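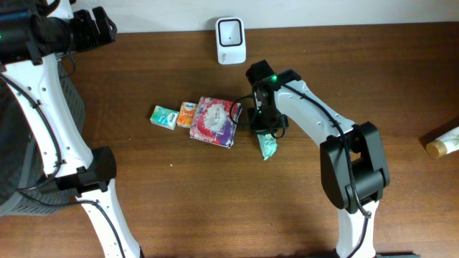
4 Erste Einrichtung einer Linkkampagne

Dieses Kapitel setzt voraus, dass Ihr Rorura-Konto freigeschaltet ist und Sie die Bestätigungsmail nicht im Spamordner beerdigt haben. Planen Sie für die Einrichtung 40 Minuten ein. Wer die Hinweise überspringt, schafft es in der halben Zeit und meldet sich danach beim Support.

4.1 Projekt anlegen

1. Melden Sie sich an und klicken Sie links oben auf »Neues Projekt«.

2. Tragen Sie die Zieladresse vollständig ein, einschließlich https. Rorura unterscheidet zwischen der Fassung mit und ohne www. Wenn Ihre Website unter beiden erreichbar ist, klären Sie das zuerst mit Ihrem Hoster und kommen dann wieder.

3. Vergeben Sie einen Projektnamen. »Test«, »Test neu« und »Test neu richtig« sind zulässig, in unserem Demokonto aber schon vergeben.

4. Wählen Sie Sprache und Zielland. Beide Angaben lassen sich später ändern, die bis dahin gesammelten Rankingdaten gehen dabei allerdings verloren.

Hinweis: Pro Projekt ist genau eine Domain möglich. Unterverzeichnisse zählen dazu, Subdomains nicht.

4.2 Suchbegriffe importieren

5. Öffnen Sie den Reiter »Begriffe« und laden Sie Ihre Liste als CSV-Datei hoch. Trennzeichen ist das Semikolon, Zeichensatz UTF-8. Erscheint statt »Gebäudereinigung« ein »GebÃ¤udereinigung«, war es ein anderer.

6. Prüfen Sie die Vorschau. Im Tarif Basis sind 235 Suchbegriffe enthalten. Alles darüber wird grau dargestellt und nicht überwacht, auch wenn es noch so hübsch in der Liste steht.

7. Ordnen Sie jedem Begriff genau eine Zielseite zu. Das ist mühsam. Die Schaltfläche »Automatisch zuordnen« nimmt Ihnen die Arbeit ab und schickt im Zweifel alles auf die Startseite.

8. Speichern Sie. Die erste Positionsabfrage läuft in der folgenden Nacht ab 3 Uhr. Bis dahin steht in der Spalte »Position« ein Strich. Neu laden ändert daran nichts, auch mehrfaches Neuladen nicht.

4.3 Budget und Tempo festlegen

9. Wechseln Sie zu »Zeitplan« und geben Sie Ihr Monatsbudget ein. Der Mindestbetrag liegt bei 75 Euro.

10. Stellen Sie den Tempo-Regler ein. Er kennt die Stufen »Gemächlich«, »Normal« und »Eilig«. Für Domains, die noch kein Jahr alt sind, empfehlen wir »Gemächlich«. Die dritte Stufe existiert auf ausdrücklichen Wunsch unserer Kundschaft.

11. Schließen Sie unter »Ausschlüsse« die Themen aus, neben denen Ihr Firmenname nicht stehen soll. Voreingestellt sind Glücksspiel und Kleinkredite. Alle übrigen Geschmacksfragen müssen Sie selbst beantworten.

Achtung: Gekaufte Links müssen als solche gekennzeichnet sein. Rorura setzt bei allen vermittelten Platzierungen das Attribut rel="sponsored". Das Häkchen dafür ist gesetzt und lässt sich nicht entfernen. Bitte schreiben Sie uns deswegen nicht. Alby Bolger beantwortet diese Anfragen persönlich, und zwar immer gleich.

4.4 Zweite Person freischalten

12. Unter »Team« können Sie im Tarif Basis 2 Personen eintragen, Sie selbst eingeschlossen. Die Einladung gilt bis zum Ende des folgenden Werktags. Wer sie am Samstag verschickt, hat also etwas Luft.

13. Vergeben Sie die Rolle »Lesen« oder »Bestellen«. Mit »Bestellen« darf die Person Ihr Budget ausgeben, ohne dass eine Rückfrage erscheint. Überlegen Sie kurz, wie gut Sie sie kennen.

4.5 Wenn etwas klemmt

Die Kampagne bleibt auf »Wartet«: In den meisten Fällen fehlt die Rechnungsadresse. Sie finden das Feld unter »Konto«, dann »Zahlung«, dann ganz unten.

Alle Positionen sind über Nacht verschwunden: Prüfen Sie, ob Ihre robots.txt nach dem letzten Relaunch noch die Zeile »Disallow: /« enthält. Sie enthält sie öfter, als Agenturen zugeben.

Import aus Dromodska bricht ab: Exportdateien bis Version Stubbs haben eine leere erste Zeile. Löschen Sie diese im Texteditor und laden Sie die Datei erneut hoch. Tabellenprogramme machen bei der Gelegenheit gern aus Telefonnummern ein Datum.

Die Position stimmt nicht mit Ihrer eigenen Suche überein: Sie sind vermutlich in Ihrem Browser angemeldet und besuchen Ihre Website täglich. Die Suchmaschine hat sich das gemerkt.

Weiter mit Kapitel 5, Berichte und Exporte. Fragen zu diesem Kapitel richten Sie an Dorothy Parsons, Dokumentation, Standort Genddale.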